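Kitchen Robot Arms: Tips Before You Let One Near the Fridge

The Plitico sales sheet says its kitchen arm is "safe around the whole family." Safe according to whom? I asked the dealer in Osbridge which standard it had been tested to and got a brochure with a lemon on the cover. So start there. Get the name of the standard and the test report in writing, and if the report covers the arm without the gripper, it doesn't cover what you're buying.

Next, look up the payload. Movdale lists 3 kilos for its arm, which sounds like plenty until you read the footnote and find it applies close to the base. A full jug of milk at arm's length is another matter. Test with a sealed plastic bottle of water first. 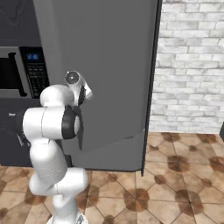
Door clearance is where most of the home guides get lazy. They give you one number for reach and stop. Reach is the easy part. With the base on the floor right in front of a tall refrigerator, the hand gets up to the door fine, but the door has to swing somewhere, and the arm is standing in its way. Open the door by hand, all the way, and mark the sweep on the tile with painter's tape. The base goes outside the tape. I add 30 centimeters for knees and dogs.

Other rules I'd keep, whatever the app tells you:

Put the stop button on the wall where you can hit it from the doorway. A stop button on the arm is a bad joke.

Don't trust "child mode." Jannik Lammers wrote in to say his turned itself off after an update in May. Cut the power at the outlet.

Wipe the finger pads before every food job and check them for cracks.

No knives, no glass, no hot pans. The Movdale manual agrees with me, on page 84.

Run any new routine at the slowest speed with your hand on the stop.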